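Dremari Box Office Tables

Weekly admissions for feature films shown in the Ritham and Rarnton cinema districts. One row per film, per cinema, per week.

Contents

admissions.csv: 2167 rows, the main table
films.csv: 419 titles, with original title, country, genre and distributor
cinemas.csv: screen counts and seat totals
notes.txt: corrections received from cinemas

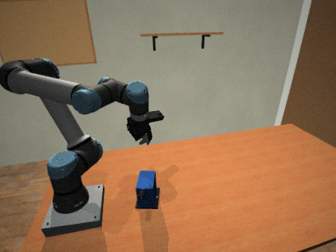

Admissions are tickets sold, including discounted ones. Free passes and press screenings are left out. A film gets its ID the first time it plays in either district and keeps it through re-releases, so a comedy that comes back in August is still the same film. Title matching is done on the ID only. Short names cause the most trouble: a search for "Blue Box" in the title column brings up two unrelated features, and neither is about anything like the small blue box on the orange table under the gripper. Use films.csv to look up the ID first.

Known problems

The Ivanyshyn cinema reported by month until it changed its ticketing system. Those rows have period set to "month" and should not be added to weekly totals. Double bills are counted once under each film. Dubbed and subtitled prints are merged.

Weeks with fewer than 50 admissions for a film are kept. Earlier versions dropped them, which made long runs look shorter than they were.

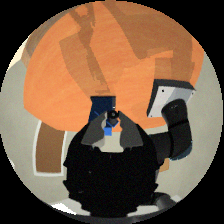 Fisheye view, wood surface above, dark navy block at center.

Loading

The files are UTF-8 with comma separators. Dates are the first day of the reporting week. Empty cells mean not reported; zero means zero.

Maintainers

Sneha Prajapati (tables), Gorazd Todorova (film metadata). Olaia Toledo checked the Rarnton figures against the printed returns. Send corrections with the film ID, cinema and week.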